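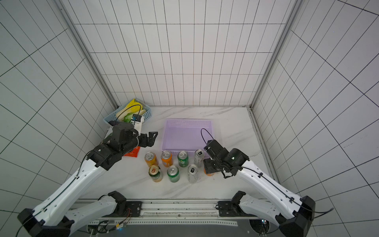

What the arms changed at our place, and what they didn't

I packed drinks orders for a living before anyone put me in charge of people who pack drinks orders, so I come to this with opinions. You've been warned!

We fill snack and drink baskets at Grarkum. Offices order them, staff rooms order them, a couple of dental practices order far more sugar than you'd expect. For years the job was the same. You stood at a bench, you picked cans off the bench, you put them in a basket, you slid the basket along, and by the end of a shift your neighbour knew everything about your sister's divorce. Then last July the arms came in, two to a bench, and I've been arguing about them ever since, mostly with my husband, who is sick of it.

The argument at home goes like this. He reckons robots take jobs, full stop. I reckon it depends who's holding the roster. Both of us are partly right and I'm the one with a column, so here goes.

Nobody on our floor was let go. I want that written down because it was the first thing everyone asked me, and the second, and the third. Management promised it in writing and they've stuck to it. But a job can stay on the books and still turn into a different job under you, and that's where I think we got careless. Ese Ekpo was the quickest packer we had. She could fill a mixed basket without looking, chatting the whole time, and she was proud of it (so she should be). Now she looks after three benches. She resets things, she clears things, she decides when a basket is good enough to go. Her pay went up a bit. Her wrists feel better. She also told me over a cuppa that she used to go home feeling good at something, and now she goes home feeling like she's been minding someone else's toddler.

I didn't have an answer to that. I still don't, really, but I've stopped telling her she should be pleased.

People who've never packed think it's dull work with no skill in it, and then they see how a basket comes out when cans go in on any old angle. A good packer stands them up, tall ones at the back, labels out. A can that goes in leaning takes up the room of two, and then the next one leans on it, and off you go.
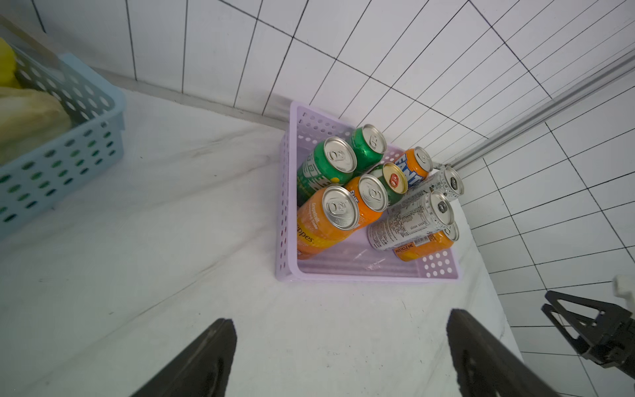 So when the consultants from Clerkus came through with their slides and called it "low-complexity handling", I had to leave the room and get some air. If it was low complexity we wouldn't still be paying Ese to fix it, would we? All the know-how is still needed. It's just moved from her hands to her eyes, and nobody thought to put a word for that in the award or the training budget until she and Ladi Ojo kicked up a stink about it.

And good on them, I say. Ladi asked for two things: a proper classification for the people who supervise the benches, and a say in how the benches get set up. We got the first one through after a lot of emails. The second is where it got interesting. It took one afternoon with Ladi, Ese and the technician, Konrad Domański, all standing at the same bench, for Konrad to come away with a page full of notes. Put the fruit and veg basket further back. Don't mix the tall cans with the short ones on the same run. Stop starting every session with the cans jammed together in a clump. None of it was clever or expensive, and every packer on the floor could have told him on day one if he'd been introduced to them on day one. He said so himself, to his credit.

I do want to be fair to the machines. I don't miss the twinges in my shoulder. I don't miss the Christmas rush, when we'd have 866 baskets on the board and more than 50 people on casual shifts who'd never met each other. And some of the younger ones like the new work a lot – Perla Chávez has taught herself half the software and will talk your ear off about it if you stand still near the kettle.

What I do miss is the talk. It sounds soft, I know. But two people packing side by side teach each other, and one person walking between three benches teaches no one. Our newest starter has been with us for months and I don't reckon she's had one proper yarn during work hours. We saved time on packing, fine. Then we spent every minute of it on more baskets.

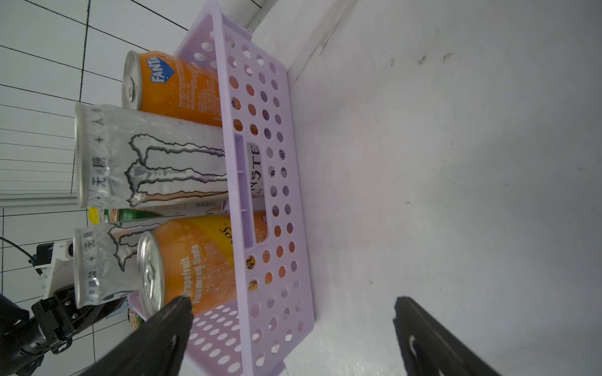

Abimbola Danladi
Floor supervisor, Grarkum

My suggestion to the bosses is a small one, and they've had it from me already so it won't come as a shock. Give back 40 minutes a week. Let the bench crew spend it together, packing a few orders by hand, the old way, with the new starters next to the old hands. They'll learn what a decent basket feels like, and they'll be far better judges of what the arms hand them. They'll also learn each other's names.

The other bit is to ask the floor before you buy the next lot. I hear there's a second round being priced for the Ralcombe site, and I'd bet my lunch that no packer over there has been asked a single question yet. Ring Ese. She's got a list.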